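機器は「台数」ではなく「稼働」で買う 設備計画担当に聞く

オルカム(Orkham)の設備計画室では、来年度の自動化関連予算の編成が大詰めを迎えている。対象は、ハンド型の把持デバイスとその周辺機器、保守部品、作業場所の整備費である。同室で調達計画を取りまとめるエフティミア・ツォウカラス氏に、機器選定の考え方と予算の組み立てについて話を伺った。

同氏が最初に挙げたのは、見積書の読み方であった。「本体価格の比較表は誰でも作成できます。しかし、私どもが稟議の際に確認するのは、消耗部品の単価と納期です。指先の部品が一つ届かないだけで、その装置は資産台帳に載ったまま動かなくなります」

今回の選定では、サランティス(Sarantis)とソヴェル(Sovell)の2社から提案を受けた。交換部品の標準納期は、サランティスが90日、ソヴェルが105日であった。本体価格ではソヴェルが有利であったものの、設備計画室は納期の差を予備部品の在庫費用に換算し、比較表に加えたという。

「在庫を厚くすれば納期の長さは補えます。ただし、在庫には保管場所と棚卸しの手間が伴います。以前の様式にはその欄がなく、現場の負担として処理されておりました。今年度から様式を改め、導入部署が保管場所を記入しなければ申請を受理しないこととしました」

管理ソフトウェアには、既に使用しているヴォヴォン(Vovon)を継続する方針である。貸出、点検、校正の履歴を一つの画面で扱えることが理由だが、利用者数に応じて費用が増える契約であるため、予算上は機器費と分けて計上する。ツォウカラス氏は、「ソフトウェアの更新料は機器の償却が終わった後も続きます。機器費に含めますと、更新の年に必ず説明のつかない増額が生じます」と述べ、費目の分離を各部署に求めている。

購入と賃借の選択についても伺った。同室では、使用期間が2年を超える見込みの機器を購入の対象とし、それ以外は原則として賃借で賄う。例外は校正に時間を要する機器で、返却と再借用を繰り返すたびに調整作業が発生することから、期間にかかわらず購入を検討するという。賃借の場合も、返却時の原状確認の費用は当初の見積りに含めるよう指導している。

「部署の側からは、賃借のほうが決裁が早いという声をいただきます。それは事実です。しかし、決裁の早さを理由に選ばれた契約は、延長を重ねるうちに購入額を上回ることがございます。延長の申請には、累計の支払額を必ず添えていただいております」

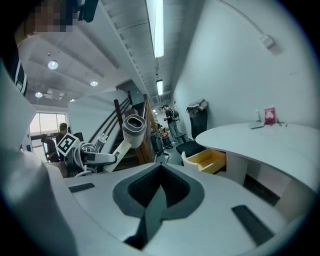
設備計画において見落とされやすいのは、機器そのものより周辺の環境に要する費用である、と同氏は指摘する。ハンド型デバイスは床に固定する産業用アームと異なり、専用の区画や安全柵を前提としないことが多い。そのため、机や椅子の並ぶ事務所の中に持ち込まれ、置き場所の検討が後回しになりやすい。手持ちのグリッパーには白黒の四角いマーカーが付き、中ほどには白と灰色のケーブルが束ねて巻かれている。ツォウカラス氏は、こうしたケーブルやマーカーも個別の品目として予算表に記載するよう求めている。「本体の付属品として一行にまとめますと、交換の際に品番も単価も分からなくなります」

照明や採光の条件も、事前調査の項目に加えられた。窓からの光が入る場所で使用する場合には、時間帯による明るさの違いを確認し、必要であればブラインドの設置費を申請に含める。通路に近い場所では、人の往来を考慮した保管棚の配置を図面で示すことになっている。いずれも少額の費目であるが、年度途中の追加申請の多くはこの種の整備費が占めていたという。

予算案は4月に各部署へ通知される予定である。初回の発注は必要最小限にとどめ、点検記録を確認したうえで追加分の時期を決める。ツォウカラス氏は、追加発注の判断材料として稼働時間のほか、部品交換の頻度と、修理を待っていた日数の提出を求める考えを示した。「待機日数の記録様式は現在作成中です。通知に間に合うよう、各部署の担当者と項目の調整を進めております」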